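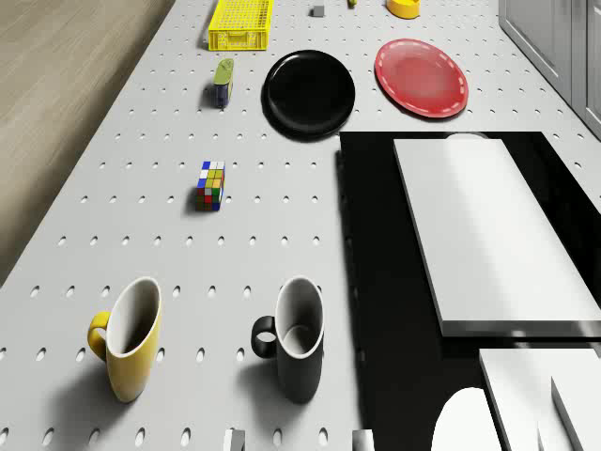

Yellow mug and black mug on the perforated top, render.

12/24/19

Culture trials, strained yogurt, batch 4. Short day, building closes at noon.

Milk is the Hestmont skim again. Heated in the steel pot and held, then cooled in the sink. The cooling took longer than last time, I had the lid on. Leave it off next time.

Split the milk into two lots of 1000 ml. Lot A got the Cindport starter, lot B got 100 g of whey and curd kept back from batch 3. Both went in the incubator on the same shelf. Babak Bahrami checked them while I was on the phone with Nostenska about the cloth bags (still on back order, they now say after New Year's).

Lot A set firm and came away clean from the side of the jar. Mild, a little flat. Lot B set softer but tasted better, more sour at the end, and some of the graininess we had in September was back. Babak thinks that comes from stirring the old culture in too hard. I think the milk was still too warm when it went in. Can't tell from one batch, so do B again with slow stirring and nothing else changed.

Strained lot A only, through the old cloth, in the fridge. Yield 228 g when I scraped it down. Low. The cloth holds a lot back and I did not weigh it before and after, which I should have. The texture was thick enough to stand on the spoon. Whey was clear and greenish, kept one jar for bread.

Tried lot A with the Esfahani sour cherry jam. Good, but the jam is so sweet that you lose the yogurt. Half the amount would do, or the plain cherries without the syrup.

To do after the break:
– order more Cindport starter, one sachet left
– weigh the cloth dry and wet
– repeat lot B
– ask Hestmont if their skim changes over the winter, the last two deliveries tasted different
– new battery for the pH meter, the reading wandered all morning so I have not written any down

Lot B is on the second shelf with the blue lid. Babak is taking some home tonight, the rest can be eaten.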